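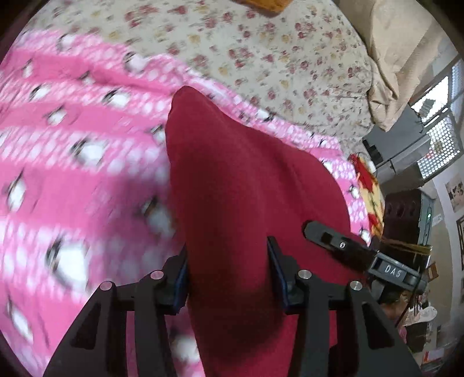
Dzintra Venckus thought we should have started with the bus lane and not the loading zones, and she told us so in the comments on our first draft: the loading zones only fill up because the bus lane took the curb on the other side, so if you count one you have to count both. Fair. We went back and did both, which is why this is late and why section 3 is longer than section 2.

Curb Use on Mollumer Street: Final Report
Local Government Practicum, group 4

1. What we were asked

The town council votes this winter on whether to keep the loading zone rules on Mollumer Street. Right now trucks and vans get the marked spots from 6 a.m. to 11 a.m., and after that it goes back to one-hour public parking. The shops want it longer. People who live upstairs from the shops want it shorter, or gone. The council office wanted someone to go look at what happens at the curb, and that was us.

We did not do a survey. Ran out of time. There are comments from people we talked to but please don't read them as a poll.

2. How we did it

Stretch covered: Mollumer Street from the Prellora bakery down to the post office corner, both sides. Mornings and late afternoons in October. Each person took a clipboard and a side of the street. Write down when a vehicle stops, what kind, where, when it leaves, and if it's in a bus lane, crosswalk or a driveway put a star.

Total stops written down: 3059. That includes double parking. It does not include cars that stopped for under a minute to let someone out, since we missed so many of those in the first mornings that the numbers were no good.

Also got the ticket records from the parking office for the same street and month. 492 tickets. The records don't say which side of the street, only the block, so matching them up with our sheets was partly guesswork and we say so where it matters.

Things that went wrong. One sheet got rained on and the second half can't be read, we left it out. Two people used "van" for anything bigger than a car and the rest of us used it for delivery vans only, fixed by hand later. The afternoon with the street fair is out too.

3. What we found

Loading zones, morning. They're used. Mostly by actual deliveries, which suprised the people upstairs when we told them. The busy time is before 8, and then it drops off hard. By 9:30 a marked spot is more likely to have a regular car in it than a truck, and those cars are mostly not getting ticketed. Drivers who come later find the zone full of cars and stop in the street.

Loading zones, after 11. No loading zones any more on paper. Deliveries keep coming anyway. The Avotiņš grocery gets a second truck after lunch and it has nowhere legal to go. The driver told us he parks in the bus lane because the fine is cheaper than circling. He would like that not printed with his name so it isn't.

Bus lane. This is the part Dzintra was right about. We logged 92 vehicles stopped in the bus lane, nearly all in the afternoon, nearly all within sight of the grocery or the Zolon copy shop. Buses went around them. Twice a bus couldn't get around and just waited. We didn't time the waits properly, wish we had.

The bus lane went in two years ago and took out the parking on the east side. So every shop on the east side now gets its deliveries from across the street, with hand trucks, across traffic. The council report from back then has one paragraph on deliveries. It says they would be "accomodated on adjacent blocks." We looked at the adjacent blocks. One is permit parking and the other is a school drop-off.

Tickets. Most of the 492 were for expired time in the one-hour spots. Very few for the bus lane. We can't say exactly how few because the code for bus lane and the code for "no stopping" got merged on the form at some point and the parking office couldn't tell us when. Someone should fix that, it's a form.

4. What people said

Shop owner, east side: would pay for a permit if it meant a guaranteed spot at 2 p.m.

Shop owner, west side: fine how it is, gets everything at 6.

Tenant over the copy shop: trucks idling under the bedroom window, 5:40 a.m., before the zone even opens. Several tenants said this. We were out there at 6 so we never saw it ourselves, but the drivers didn't deny it.

Bus rider at the post office stop: didn't know it was a bus lane.

Parking officer: covers the whole downtown alone in the afternoon and gets to Mollumer once, maybe.

5. What we'd suggest

Keep the morning zone but end it at 9:30. The spots aren't doing loading after that.

Put in a short afternoon zone, 1 to 3 p.m., west side, nearest the grocery. Two spots would cover most of what we saw.

Repaint the bus lane. South of the bakery the lettering is worn down to almost nothing.

Separate the ticket codes again.

No opinion on earlier start times. The shops will ask for 5 a.m. and the tenants will fight it and we don't have data for before 6.

We argued about meters and left them out. Half the group wanted a paid loading permit, the other half thought it would push the small suppliers to double park even more. Couldn't settle it with what we have.

6. Limits

One month, one street. No weekends. School was in session the whole time so summer could look totally different. Our counts of short stops are low. The ticket match is rough. And we told the shop owners when we were coming, which in hindsight, maybe don't do that, a couple of them seem to have warned their drivers.

7. Files

Tally sheets are scanned and in the shared folder, plus the cleaned spreadsheet. The tab called "vans old" is the one before we fixed the van thing, don't use it. Map with the stop locations is in there too but the legend is missing the color for bus lane (it's the orange).

Comments from the first draft are at the end of the folder. We answered most of them. The one about snow storage we didn't get too.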